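双臂叠衣单元的日常维护：与 Chrysoula Kokkinos 谈夹爪、线缆和零位

2024年8月23日　设备与现场

Wostside 的双臂叠衣单元编号为 Nultar，由两条协作式机械臂、两套电动夹爪、一个头部相机和一张白色台面的工作台组成。单元投入运行是在3月，负责安装和后续维护的是 Chrysoula Kokkinos。她之前在 Stefanou 做包装线的伺服调试，转到布料操作以后，据她说，原来的经验里能直接用的是机械部分，力控参数基本要重来。

采访从夹爪开始。Nultar 两侧的夹爪手指颜色和形状不同，左侧装黑色手指，右侧装红色长手指。Kokkinos 说明，两侧的外壳和安装法兰是同一规格，手指属于可更换件，由 Fliterer 供货。

“左边主要用来压和挡，手指短一点，刚性大，压住布边的时候不会让。右边要插到布层下面去，所以用长的。长手指的问题是末端挠度，空载标定得再准，一压到台面，指尖位置就变了。我们的做法是把指尖接触台面的高度单独测一遍，写进工具坐标系，换一次手指测一次，不沿用旧值。”

测量方法并不复杂。在台面上取三个固定点，机械臂以最低速度垂直下降，到关节力矩出现阶跃时停下，记录法兰高度。三个点的读数相差过大，先查台面水平，再查手指安装螺钉。她强调顺序不能反过来：“桌子有四条腿，站在瓷砖地面上，砖缝会让某一条腿低一点。先去拧手指螺钉，拧完了读数还是不对，等于把一个好的零件动了一遍。”

手指表面的摩擦层是消耗件。Nultar 每完成200个叠放循环检查一次，用无绒布蘸异丙醇擦拭，晾干后再上电。检查的内容包括边缘起翘、纤维嵌入和局部发亮。Kokkinos 认为发亮比起翘更需要留意。

“起翘一眼就看到了。发亮是表面磨平，夹薄T恤没有感觉，夹牛仔裤就滑。牛仔裤腰头这一段有好几层布，还有缝线，夹持力不变的情况下，滑移先出现在这里。程序报的是‘抓取丢失’，看日志的人往往去改视觉阈值，改了半天，原因在手指上。”

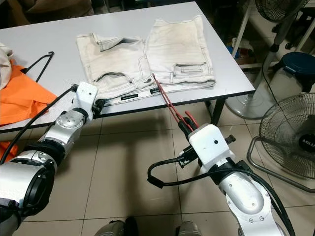
供图：Wostside 设备维护组

浅色牛仔裤平铺在台面上，两条裤腿并排，腰头朝向机械臂一侧，腰头上有一块黑色织标和一块较小的黑色标签。红色手指的指尖落在小标签附近的布料上。对这类带标签的位置，Kokkinos 有一条单独的规则。

“标签是缝上去的，边上有开口。手指从下面往上挑，可能挑进标签和裤腰之间，看起来夹住了，一提就歪。我在规划里给标签留了禁入区，插入点往旁边让。禁入区的宽度要随手指宽度改，不是视觉组定一次就完了。换了手指型号，要通知他们。”

问到视觉系统的维护，她说自己只管硬件部分：相机支架的紧固、镜头清洁和手眼标定的复核。白色台面上放米白色衣物，对比度低，边缘提取容易丢一段，裤腿外侧尤其如此。维护组试过更换台面颜色，深色台面对浅色衣物有利，对黑色衣物又不利，最后保留白色，靠台面四周的深色包边做定位参考。包边磨损或粘了胶带残留，标定复核的误差就会增大，所以包边也列在点检表里。

衣架、待处理的衣物不要求全部移出台面，但要放在叠放区以外。她解释，叠放区的边界由程序定义，台面上没有画线，操作人员凭习惯摆放。“布搭在桌边可以，只要手臂的扫掠范围里没有就行。我更在意的是硬的东西。衣架的钩子能勾住夹爪的线，勾一次可能没事，插头那里会慢慢松。”

线缆是她谈得最多的部分。Nultar 的夹爪电缆走在机械臂外部，沿臂身固定，到腕部留出活动余量。早期调试时余量留得偏小，腕关节转到接近极限时，接头受拉，夹爪间歇性掉线。

“间歇性掉线最难查。你走过去看，它好了。控制器里只记一条通信超时，时间戳对应的是第六轴角度。我把一段时间的超时记录导出来，按角度排，集中在同一侧，这就清楚了，是线。”

处理办法是重新布线。腕部的线弧放大，固定点后移到前臂，接头附近不再承受弯折。线弧放大也有代价，弧线会向夹爪侧面鼓出，两臂靠近时存在相互刮碰的可能。维护组因此在碰撞模型里给每个夹爪外加了一层包络，两臂的最小间距按包络计算。对叠裤子来说，影响不大；叠婴儿尺码的衣物时，两只夹爪需要靠得很近，节拍会慢下来。

“有人要求把包络去掉，恢复节拍。我没同意。要恢复节拍可以，改成内走线的法兰，停机一天，重新标定。用去包络的办法，省的是那几秒，赔的是一根线加一个接头，还要加上找故障的时间。”

更换电缆的步骤，她按自己的点检表复述了一遍。先将两臂移到维护位，夹爪张开，手指朝下；断开控制柜主电源，挂锁，等待驱动母线放电；拆下腕部接头前在线缆和外壳上做对位标记；旧线从腕部往基座方向拆，新线从基座往腕部方向装。装好后不急着上扎带，先上电，用手动模式把第四、五、六轴分别转到软限位，观察线弧有没有绷紧或压到关节缝里，确认后再固定。扎带只收到线缆不滑动为止，不能压扁护套。

“很多人是扎好了再转。扎好了再转，线太短的话，第一下就拉在接头上。”

关节零位方面，Nultar 采用绝对值编码器，正常断电不丢零位。需要复核的情况有三种：发生过碰撞停机，更换过关节模组，或者叠放结果出现持续的单侧偏差。复核时把两臂分别移到零位姿态，比对各关节壳体上的刻线，再用同一个标定块让左右指尖先后接触，比较两臂报出的坐标。

今年单元出过一次单侧偏差，叠好的裤子总是右边高出一截。最初的判断是右臂零位漂移。Kokkinos 到现场后先检查基座，发现右臂基座的一颗安装螺栓扭矩不足。

“规定是62牛米，扳手到19就动了。其他几颗都没问题。装的时候应该是预紧过，最后一遍漏掉了。右臂一加速，基座有一点点转，布就偏了。零位完全是对的，如果当时按零位漂移去重标，等于把基座的误差写进零位，以后螺栓拧紧了，反而全错。”

此后基座螺栓在终拧后一律用漆笔画线，点检时看线是否错位，每季度用扭矩扳手抽检。螺栓复拧后，手眼标定也重做了一次，单侧偏差没有再出现。

关于温度和通风，她提到夏季关节外壳温度偏高，谐波减速器的润滑状态会影响低速时的摩擦力矩，而布料操作恰好大量使用低速和接触力判断。维护组的做法是开机后先跑一段空载预热程序，两臂同步做大范围往复，待各关节温度读数稳定，再进入叠放任务。接触高度的测量也安排在预热之后。

“冷机测的接触高度和热机测的不一样，差值不大，对硬工件可以不管。对布，手指要贴着台面走，高一点就从布上面滑过去，低一点就刮桌子。”

气流需要控制。直吹台面的风会掀动轻薄衣物的边角，使已经识别的轮廓在抓取前失效。她的规定是，风扇在任务运行期间不得对着台面送风，风向要调整好再启动程序。对牛仔裤这样的重料没有影响，但规定不按衣物种类区分，省得每次换料都要有人去记。

备件清单不长。每种手指备两副，摩擦层备一卷，腕部电缆左右各一根，接头锁紧环若干。电缆左右长度不同，包装上容易混，她在到货时就把标签贴在线身上。夹爪整机只备一台，左右通用，换到哪一侧就装哪一侧的手指，再写对应的工具参数。

“参数文件名里要有左右。以前只写型号和日期，有一次右边装好了，载入的是左边的文件，重心偏了，力控一打开手臂就往下沉。沉得不多，操作员以为是布重。现在载入时控制器会核对文件名和臂号，对不上不让使能。”

日志方面，Nultar 保留每个循环的夹持力峰值、手指开度和关节力矩。Kokkinos 每次检查前先看夹持力峰值的走势。同一种衣物，峰值逐步升高，通常说明程序在滑移后自动加力，摩擦层接近更换期；峰值突然跳变，则先怀疑接头或手指安装。近200个循环的数据她会另存一份，和点检表放在一起，换件前后各留一段，便于对照。

采访结束前问到下一步的改动，她列了两项。一是把右侧长手指的根部加厚，减小末端挠度，样件已经向 Fliterer 提出，尺寸还在核对，加厚后根部会离布料更近，插入角度需要跟着调整。二是在腕部接头处加一个带锁的过渡段，以后换夹爪不必动臂身上的线。

“过渡段会增加一点重量，力控的负载参数要重新辨识。左臂先装，右臂不动，跑完一个检查周期，比较两边的超时记录，再决定右臂装不装。”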